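Zidari 咬合接触データ データカード
歯列模型の咬合圧計測と注釈の記録

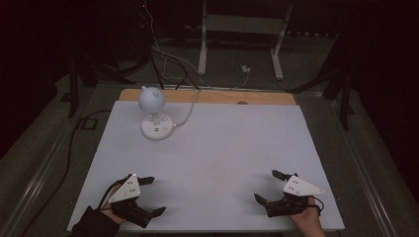 第8号　1ページ

概要

Zidari は、上下の歯列模型を咬合器に装着し、薄型の圧力センサーシートを噛ませて得た時系列データと、同じ模型に咬合紙を使って付けた印記の注釈をまとめたデータセットです。歯ごとの接触の順序、力の偏り、咬合紙の印記の大きさと実測値とのずれを調べる用途を想定しています。患者の口腔内で直接計測したデータは収録していません。

収録数は600記録です。1記録は、1組の模型に対する1回の閉口動作に対応します。模型は200組あり、各組について3回ずつ計測しました。3回の計測のあいだにセンサーシートを交換した場合は、メタデータの sheet_changed が 1 になります。

ディレクトリ構成

records/　　圧力の時系列。1記録1ファイル、CSV形式
marks/　　　咬合紙の印記の注釈。JSON形式
models/　　　模型ごとのメタデータ
splits/　　　学習用、検証用、評価用の分割リスト
tools/　　　　読み込みと変換のスクリプト
CHANGES　　変更履歴

分割は模型単位です。同じ模型の記録が学習用と評価用にまたがることはありません。独自に分割し直すときも model_id を基準にしてください。記録単位で無作為に分けると、評価値が実際より高く出ます。

記録ファイルの形式

time_ms　　計測開始からの時間（ミリ秒）
tooth　　　歯番号（FDI方式）
force_rel　その時点の総和に対する割合（パーセント）
force_raw　センサーの生の値（単位なし）
contact　　接触の有無（0 または 1）

サンプリング周波数は50 Hzです。計測開始は閉口動作の開始より前に置いてあるため、先頭には接触のない行が続きます。この区間の force_rel は空欄です。ゼロで埋めると平均が下がるので、集計の前に除外してください。

歯番号は上顎を基準に割り当てています。一つの接触が隣り合う2歯の境界にかかる場合は、面積の大きい側の歯に含めました。面積が等しいときは近心側の歯に含めています。

印記の注釈

咬合紙の印記は、計測後の模型を上から撮影し、輪郭を手作業でなぞったものです。輪郭のほかに濃さを3段階で記録しました。濃さの判定は作業者の目視によるもので、力の強さを表す値ではありません。公開しているのは輪郭の座標と濃さの段階のみで、撮影画像は含みません。

注釈は2名が独立に行い、輪郭の重なりが小さいものは3人目が見直しています。見直しの対象になった印記には reviewed の項目が付いています。見直し前の輪郭は初版にだけ残っています。

計測の手順

1. 模型を咬合器に装着し、咬頭嵌合位で固定ねじを調整する。
2. センサーシートを模型の正中に合わせて差し込む。
3. 無負荷の状態で基準値を取る。
4. 上弓を一定の速さで閉じ、最大接触の状態を保持する。
5. 上弓を開き、シートのしわと破れを確認する。
6. 3から5を繰り返す。
7. シートを外し、咬合紙で印記を付ける。

しわが確認された記録は破棄し、新しいシートで取り直しました。取り直しの回数は models/ 内の retake に入っています。

収集場所

計測は Busesden と Barasa の2か所で行いました。使用した咬合器の型は同じですが、固定ねじの締め付け具の型が異なります。site の値が B1 のものが Busesden、B2 のものが Barasa です。B2 の記録では閉口の終わりに小さな跳ね返りが出ることがあり、接触の終了時刻を使う解析では site を変数に入れることを勧めます。

読み込み

Oruvow 形式への変換スクリプトを tools/ に置いています。

python tools/convert.py --in records --out oruvow_out

--site を付けると片方の収集場所だけを変換できます。変換時に force_raw は落ちます。生の値が必要な場合は CSV を直接読んでください。文字コードはすべて UTF-8、改行は LF です。

既知の問題

・第三大臼歯を含む模型が少なく、歯番号18、28、38、48の結果は安定しません。
・前歯部が開咬の模型では、前歯の contact が全区間で 0 になります。欠測ではありません。
・force_raw はシートの個体差を含みます。異なるシート間で値を直接比較しないでください。
・初期の記録の一部に time_ms の重複行があります。読み込みスクリプトは後の行を採用します。
・石膏模型と樹脂模型が混在しています。材質は material を参照してください。

使用上の制限

模型は硬く、歯根膜による沈み込みがありません。そのため、接触の順序や力の配分は生体での計測と一致しません。診断、咬合調整の判断、補綴物の適合確認には使用しないでください。研究および授業での利用は自由ですが、再配布の際はこのデータカードを同梱してください。

模型の元になった歯列について、氏名、年齢、受診歴などの情報は保持していません。model_id は収集後に振り直した番号で、元の管理番号との対応表は破棄しました。

変更履歴（抜粋）

第8号　B2 の時刻のずれを修正。splits/ を更新。
第7号　印記の注釈に reviewed を追加。
第6号　歯番号の誤りを訂正。第5号以前で下顎側の番号が入っていた行を上顎側に統一。

8月に次の号を出す予定です。側方運動の記録を追加しますが、既存のファイル名と列名は変更しません。誤りの報告には、号数と記録ファイル名を書き添えてください。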